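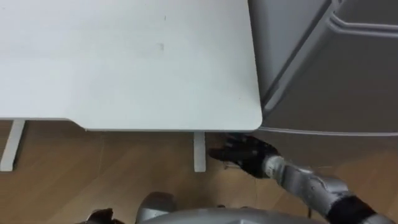 Lenka Kubíček
I have promised for a long time to write about my white table, so now I do it in small posts. It is a thread about cleaning, marks, and one stubborn floor. Please be patient with my English.

The table came from a small shop called Kolář, where they sell furniture from closed offices. I paid 60 for it and the delivery was included. The model name on the receipt is Dikel. I could not find any other information about this name.

I wanted a white top because my room gets little sun in the afternoon. For light it was a good decision. For cleaning I am not so sure. On a matte white top you see every gray smudge, also the very small ones.

My old table was dark brown and I wiped it once a week. I believed I was a clean person. Now I know that the brown color was very kind to me.

My first try was dish soap and warm water, with a soft cloth. It takes away coffee and finger marks. It does not take away the gray marks that come from the bottom of a laptop or from a metal cup.

The second try was baking soda, mixed with water until it is like thick cream. I put it on the mark, waited 2 minutes, and rubbed in small circles. It was better. But please try first in a corner, because it can make a matte surface a little shiny.

A neighbor told me to use the white melamine sponge. It works fast, but I use it only when I have no other choice. It is like very fine sandpaper and I don't want to polish one place more than the others.
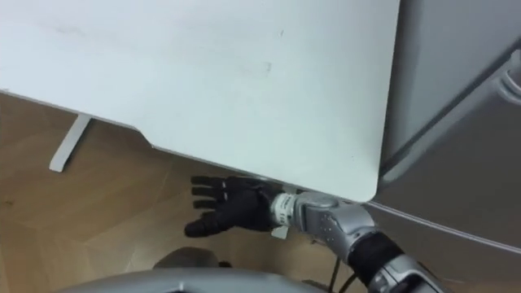
The edge and the floor

The front edge is not one straight line. There is a shallow step in it, and after the step the edge goes on to the rounded corner. Dust likes this step very much. I clean it with an old toothbrush, dry first and then a little damp.

I am very happy with the rounded corner. I pass it many times a day and my hip has no more blue marks. With the old table I had one from October until spring.

Now the floor. It has a wood pattern, light to medium brown, and it forgives almost everything. I vacuum it with the soft brush and then I use a mop that is nearly dry. Too much water is bad for the seams.

The leg on the left stands at an angle and there is always some dust where it meets the floor. The vacuum head is too wide for this place. I wrap a damp cloth around a wooden spoon and push it along the leg. My mother did it like this with the radiators.

I also bought felt pads from Wosside, 16 in one pack. I cut them smaller with kitchen scissors so they don't show from the side. When the table must move, I ask for help and we lift it. Pulling is faster, but then you have a scratch to remember it.

Somebody asked about a desk mat. I looked at one from Tullmont in gray felt. It was nice, but it covered almost all the white, and the white was my reason to buy the table. I stay with the cloth.

My routine at the moment: dry cloth every evening, soap on Tuesday, baking soda only for the marks that survived. The toothbrush comes out when I remember it.

If you know a good way to remove pen ink from a matte white top, please write me. I tried alcohol on a hidden place under the edge and it left the color a little yellow, so I stopped.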